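Search this site
Enter keywords
Go

Visit report: the Vindana table works, open day

Vindana opened its finishing hall to visitors on 2 January 2025. The site makes one product in quantity, the Arnex table, and turns out 39 tops on a normal shift. Boards are glued up in the Rondonuwu building next door and arrive flat, sanded on one face.

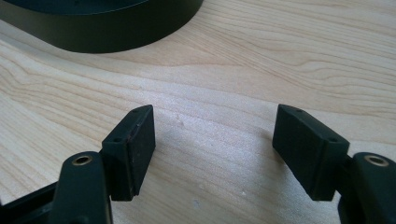
Sanding is done in 5 passes, the last by hand along the grain. The tops are pale, with a fine wavy figure, and are sold without stain - the clear coat is thin and shows every mark made before it goes on. Inspection is under daylight from the north windows.

We use cookies to improve your visit. Accept / Settings

The coating line was stopped for the holiday week, but the drying racks could be walked through. Each rack takes a top 685 mm wide. Wider tops go to the Skoltetti workshop and come back for packing.

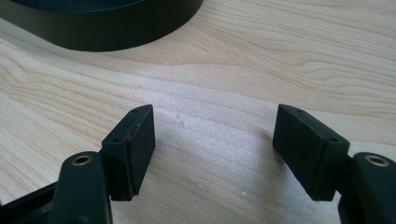
Reading time: 2 min

Small pale specks on a light top are hard to judge by eye. Staff wipe first, then look again at a low angle. The hall holds 2,000 tops when full. The next open day is in July, with the coating line running.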